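Borby cable support kit for overhead arms: a review after one winter
Last updated: January
Print this page | E-mail this to a friend 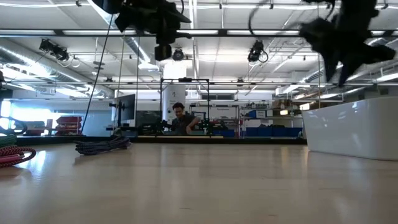

We have used the Borby kit on one of our two-arm cells for a full winter, and I want to write down what is good and what is not good, before I forget the small things.

The kit has clips, soft straps, two swivel holders and a short sprung hanger. You need it when the arms come down from above and the cables have nowhere to rest. Before, we used plain cable ties. They hold well, but they also bite into the jacket, and each time we moved a camera we had to cut them all and begin again.

Fitting took me one afternoon. The paper from Borby says 60 minutes, and I think this is for a person who has done it before. First I put each arm in its furthest pose and let the cable hang free, so I could see how much length it really wants. Only after this I closed the straps. If you close them first, the wrist will pull on the plug. I did this mistake on the left arm and paid for a new camera lead.

The straps are the best part. They open with one hand and the inside is soft. I have opened some of them very often and they still grip. The swivel holders are also good, but the screw is small and wants thread lock. Two of mine came loose before I used it.

The sprung hanger I like less. For slow work it is fine. With fast moves it begins to swing, and then the cable touches the gripper. Szymon Wróbel, my colleague, changed the spring for a stiffer one from Lawal and it became calm.

I check the straps every 400 hours of running and wipe them with a dry cloth. Do not use oil, it makes them slip.

The price was 205 for the complete kit, and a bag of spare clips is 29. The spare bag is too expensive for what is inside. I would buy the kit again, but without the hanger if they would sell it so.

Reader comments (3)

Zistergate: Does the swivel holder fit on a round post? Ours are all round.

Durumbridge_cell2: We had the same swinging. We took the hanger off and left a bigger loop near the shoulder, works well enough.

Piet: Which thread lock did you use, the medium one?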